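Coin club talk, Monday, 7 pm start. Looking after silver once you own it

Okay, hi everybody, can you hear me at the back? (Wait for the nods.) I've got 36 slides and I promised to skip half of them, so shout if I go too fast.

Start with my own dumb mistake. I bought a Llorente silver round, mintage 686, and kept it in a soft plastic flip for years. The flip had PVC in it. Green goo along the rim, and I could have cried! 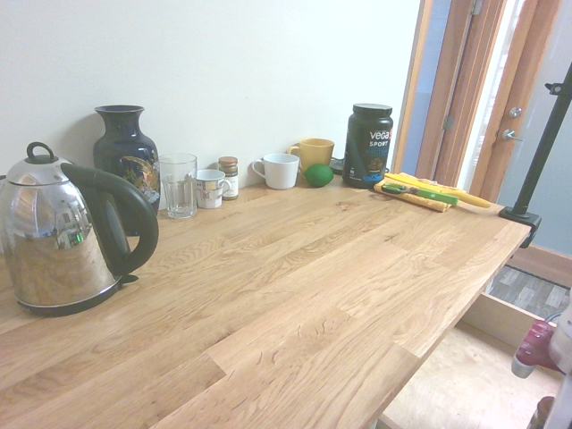

So what gets PVC slime off a silver coin?
Pure acetone from the hardware store, in a glass dish, with the window open and no rubbing. Lift the coin out by the edge and let it air dry.

Nail polish remover is a different thing, it's got perfume and oils in it, please leave it in the bathroom. Same goes for toothpaste, baking soda and that dip your aunt uses on the forks.

Antique finish pieces: hands off completely. The dark stuff in the low spots was put there by the mint, and if you strip it you've got a shiny coin that no collector wants. Pass around the Guteser medal now (in its capsule!!).

Storage next. I've tried three kinds of capsule and I like the Setovent ones, mostly because they snap shut without a fight. Measure the coin first, a high relief piece can be too thick for the standard size.

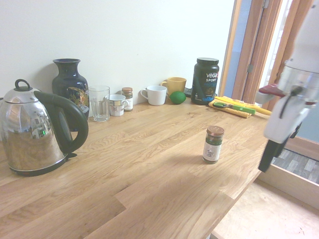 Then the box the capsules go in. I paid 200 dollars for a Stesetti cabinet and I love it, but a plain archival box with a packet of silica gel does the job too. Swap the gel out when it changes color. Keep the whole lot out of the attic and the basement, and away from rubber bands, which are awful for silver.

Last bit, paperwork. Keep the certificate with the coin, flat, in its own sleeve. Mine are in a drawer, in no order at all.

Questions, then the swap table opens.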